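9 January 2023

Patch day for Hovier, so I made a big mug of tea and told myself I wouldn't download it until I'd read the notes. I read the notes. I downloaded it anyway, 318 lines of "improved stability" and "various fixes", and I'd like to know what various means to these people.
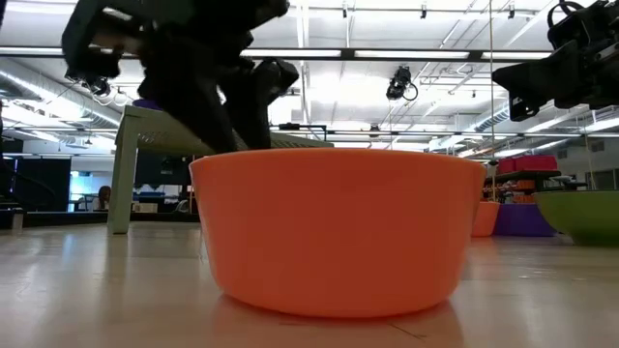
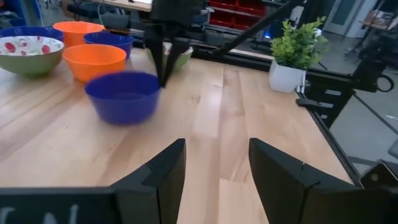

The headline change is the new matchmaking. Bilyk says games will now be fairer because the system looks at your recent form as well as your rank. They said something very like that in December, when I was stuck at 2,930 points for most of the month and got put against people who could have beaten me with their feet. I lost 200 points over the holidays. Some of that was me, I'll admit, and some of it was mulled wine, but I don't believe all of it was.

Played four matches tonight. Two on Platadberg, which I still can't stand. They claim to have fixed the north stairs, where you could be shot through the railing by someone you couldn't see. I went straight there to check and was shot through the railing. It may be a different railing. The replay viewer is down until further notice so I can't prove it either way, which is handy for them.

Third match was good, I have to put that in. Close all the way, everyone talking, nobody shouting, and we took it on the last round. But one decent match after a patch means very little. I had a lovely one after the autumn patch too, and then a week of rubbish.

Fourth match: crashed at the loading screen. Got back in to find I'd been given a leaver penalty. Wrote to support and had a reply within a minute, so I doubt anyone read it. It told me to check my internet connection. My internet connection was good enough to receive the email.

The forum is split as usual. Half of them say this is the best update in a year, and they were saying it before the servers were even up. The other half are leaving for Westen, which they also announced last spring and the spring before. I tried Westen once. The guns sound like someone shutting a drawer.

What bothers me more is the shop. The new gloves cost 900 coins, and you can't buy 900 coins, you have to buy the bigger pack and be left with a bit over. I notice the shop has never crashed. It loaded at once tonight and showed me the gloves twice.

I didn't buy them. Looked at them for longer than I should have, mind.

Points at the end of the evening: up a little, before the penalty comes off. I'll give it a week before I decide whether the matchmaking is any different. Need to turn off automatic updates and look for the mouse setting, as it's gone back to default again and everything feels slippery.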